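招人 收纳、打包兼职（桌面小物整理）Savanlow 库房二楼

先说要紧的：急招，二月就要到岗，名额不多，看完合适直接发消息，别只问“还招吗”，还招，贴子没撤就是还招。

我们是做什么的
Savanlow，做随身小物的收纳和寄送。客人把抽屉里、包里、床头柜上的零碎东西一股脑寄过来，我们分好、擦好、配好盒子，再寄回去。眼镜盒、润唇膏、胶棒、钥匙扣、耳塞、针线包、半截铅笔，都有。大件不收，衣服不收，吃的不收（还是有人寄，见到了单独放，登记，别自己处理）。
今年多接了 Ballent 的单子，他们办公楼搬家，员工桌面上的小东西全部交给我们，一共 1,000 份。人手不够，所以招人。

岗位一：桌面整理
坐着干的活。一人一张桌子，一次只开一份，绝对不能两份同时摊开，混了很难查。
流程大概是：拆袋，对单子，一件一件拿出来，该擦的擦，该合盖的合盖，小的放进盒子或者内袋，封口，贴签，放到身后架子上。
眼镜盒是最多的，也最容易出错。要打开看，里面有眼镜就用软布包一下，没有眼镜的看备注，有的客人要拿它装别的小东西（唇膏、发卡、耳机之类），备注写了就照做，没写不要自作主张。浅色外壳容易留手印，合盖之后再擦一遍。绒面内衬不能用湿布，用粘毛滚筒，轻一点。
带盖子的小管子，胶棒、唇膏、护手霜，先拧紧再放。漏过一次，一整盒都毁了，赔了钱。
速度：熟手一个班 80 份，新人头一周做到 30 份就行，不催。我们宁可慢，错件扣的是大家的奖金。

岗位二：打包出库
站着的时候多。折箱、填充、封箱、扫码、上笼车。单箱不重，但来回走路多，鞋穿舒服点。
要会看地址，能认英文地址更好，Ballent 有一部份员工在国外。
胶带怎么贴有规定，来了会教，别按自己习惯贴。

时间
早班 8:00 到 13:00，晚班 14:00 到 19:00，二选一，也可以两头跑，但一天最多一个半班，多了手会抖，手一抖就容易装错。
每周至少能来四个班。只能来一两个班的先别报，以后有零活再找你。
中间休息二十分钟，不扣钱。

钱
每小时 66，岗位一岗位二一样。试工半天也算钱，当天结。
做满一个月有全勤，数额面谈。晚班管一顿饭，早班没有，楼下有包子铺和面馆。
工资每半个月结一次。不收押金，不收服装费，谁跟你收钱谁是骗子，截图发给我们。

要求
满十八岁。
眼睛好使，戴眼镜没关系。
手稳，有耐心，能坐得住。
指甲别太长，会刮花东西。戒指手链上班前摘下来，有小柜子可以锁。
能看懂中文单子，字写得清楚。
学历不限，经验不限，做过首饰、眼镜店、药房配药的优先。
左撇子可以，提前讲一声，桌子方向给你调。
香水别喷，有的客人过敏。

不适合的情况（别怪我们直说）
喜欢边聊边干的，桌面整理这块真不行，打包那边可以聊。
见到别人的东西爱翻爱评论的，不行。单子里有的东西很私人，看见了当没看见，更不许拍照发出去。
要求天天准点走、一分钟不差的，也不太行，手上那份得收完才能走，一般几分钟的事。

试工
到了先登记，领一块软布、一支笔、一张对照单。会给你三份练习件，都是我们自己的东西，弄坏了不用赔。做完有人检查，主要看有没有漏件、盖子有没有盖严、签子贴没贴正，快慢不看。
当天给答复，不会让你回去等。

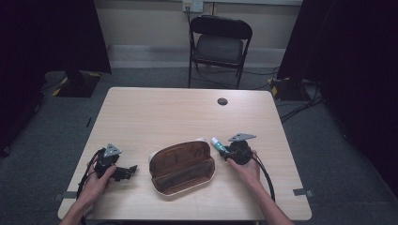
Milagros Figueroa 留言：我做过一个月桌面整理，补充两句。眼镜盒合盖的时候听声音，咔一声才算合上，有的弹簧老了，合上又自己弹开，这种要套一根橡皮筋，单子上写“已套筋”。还有腰，坐久了真的酸，建议自己带个靠垫。饭还行，偏咸。想问下现在晚班还能不能换早班？

能换，提前两天讲，有人跟你对调就行。靠垫可以带，写上名字。橡皮筋的事说得对，已经加进对照单了。

地址和怎么来
Luik 路口进来，右手边灰色大门，上二楼，楼梯口有 Ostetti 的牌子，那是以前租户的，还没拆，别以为走错了。电梯只运货。
电动车停后院，不要堵门口。
来之前一定先发消息，直接上门不一定有人接待。

报名
发消息写清楚：姓名、年龄、想做岗位一还是二、早班晚班、最早哪天能来、左手还是右手。缺一样我们还得追着问，很耽误时间。
联系人 Meenakshi Singhal，上午 10 点以后回复，语音尽量别发，库房里吵，听不清，打字。
两个朋友一起来可以，一人发一条，别合在一条里。
招满就撤贴。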